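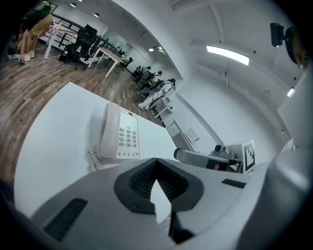 A white desk telephone.

Drallolach and Skakedano Extend Truce, Agree to Reopen Trelix Crossing

CATTERALL - The governments of Drallolach and Skakedano have agreed to extend the truce along their shared border for a further 100 days and to reopen the Trelix crossing to civilian traffic, the Catterall Monitoring Mission announced on Wednesday.

The agreement was signed by delegations from both governments after talks hosted by the mission at its headquarters in Catterall. It replaces the arrangement that was due to lapse in June and takes effect immediately. The text is the same in substance as the earlier truce, with new sections on civilian movement, the return of detainees, and the use of farmland inside the buffer strip.

Under the terms made public by the mission, both sides will keep their forces at least two miles from the border line on either side of the Trelix River. Heavy weapons may not be moved into the strip for any purpose, including repair or storage. Local police officers may continue to carry sidearms in the villages, provided that their names have been given to the mission in advance.

"The parties have accepted obligations that can be checked on the ground," said Roy Bunting, head of the Catterall Monitoring Mission. "Our observers will check them daily, and our reports will go to both governments at the same hour and in the same words."

The Trelix crossing has been closed to the public since shelling damaged the road on the northern bank last fall. It was the main route for families with relatives on both sides, and for growers in the southern villages who sold their produce at the market in Drallolach's border district. Since the closing, residents have had to travel by way of the mountain road, which is often shut in bad weather.

The crossing will open first to people on foot. Residents of the border districts may cross with an ordinary identity card and a pass issued by either district office. Passes issued under the former rules will not be accepted, and people who hold one should apply again. There is no fee. Children traveling with a parent or guardian will be entered on the adult's pass.

Commercial vehicles will be admitted at a later stage, once the mission's engineers have certified the bridge deck and the approach road. The two governments did not agree on a date for this stage. The delegation from Skakedano had asked that trucks carrying food and medicine be admitted at once, while the delegation from Drallolach took the position that no vehicle should use the bridge before the inspection is complete. The final text follows the second position, but requires that the inspection begin without delay and that its findings be published in full.

The agreement also covers the return of 223 people held by the two sides since the fighting. The number includes soldiers, members of local defense units, and civilians detained at checkpoints. The mission has the full list of names and has confirmed it with both governments. The list will not be published until the families have been told.

Returns will take place in five groups, with the sick and wounded in the first. Each group will be handed over at the crossing in the presence of mission observers and medical staff. Neither side may question returning detainees at the crossing or require them to sign any statement as a condition of release. Those who do not wish to return to the side on which they were living may say so in private to a member of the mission.

The question of missing persons was not settled. Delegates agreed to exchange burial records and to permit joint searches in the buffer strip, but they could not agree on which body should identify remains. The mission has offered the services of its own forensic office. Skakedano has accepted the offer, and Drallolach has said that it will reply in writing.

In a statement issued after the signing, the government of Drallolach said that it had "entered into these terms in good faith and expects them to be honored in full." It added that the extension of the truce did not change its position on the final status of the river islands, which both governments claim.

The government of Skakedano said in its own statement that the agreement "restores to the people of the border districts a part of the ordinary life that was taken from them." It repeated its call for a permanent settlement and said that it was ready to begin talks on the islands at any time and without conditions.

The islands are not mentioned in the agreement. Both delegations confirmed that the matter had been set aside at the start of the talks at the request of the mission. Fishing in the waters near the islands remains suspended, and boats from either bank must stay on their own side of the main channel.

For farmers, the new text permits planting and harvesting inside the buffer strip during daylight. Fields that have not been cleared of mines and unexploded shells are excluded. Maps of cleared ground will be posted at the district offices and at the village halls, and they will be replaced whenever new ground is declared safe. The mission asks residents not to rely on older maps or on hand-placed markers, some of which were moved by flooding during the winter.

Complaints about breaches of the truce will be handled by a joint review panel, to which each government will name members of equal number. The panel will be chaired by the mission. When the panel cannot agree on the facts of an incident, the chair will issue a finding, and both governments have undertaken to accept it. A similar panel existed under the earlier truce but had no power to issue findings, and several incidents from that period remain open. Those cases will be passed to the new panel, which will decide whether to hear them.

Mr. Bunting said that the mission would need more observers to carry out its added duties and that he had written to the contributing governments with a request for staff. He declined to say how many had been asked for. Until new observers arrive, patrols in the eastern part of the strip will be reduced so that the crossing can be staffed through the day.

"There will be incidents," he said. "There were incidents under the last truce, and in most cases they were dealt with by local commanders who were willing to speak to each other. We ask them to go on doing so, and to report to us promptly when they do."

Reaction in the border districts was reserved. The district council on the Drallolach side said that it welcomed the reopening of the crossing and asked for early notice of the opening hours so that bus service could be arranged. On the Skakedano side, an association of detainees' families said that it would withhold judgment until the first group had come home. The association also asked that relatives be allowed to wait at the crossing itself - under the present plan they are to wait at a reception center in the nearest town.

The mission said that the opening hours of the crossing, the location of the reception centers, and the procedure for applying for a pass will be announced by the district offices. Residents are asked not to travel to the crossing before that announcement is made. The agreement may be extended again with the written consent of both governments.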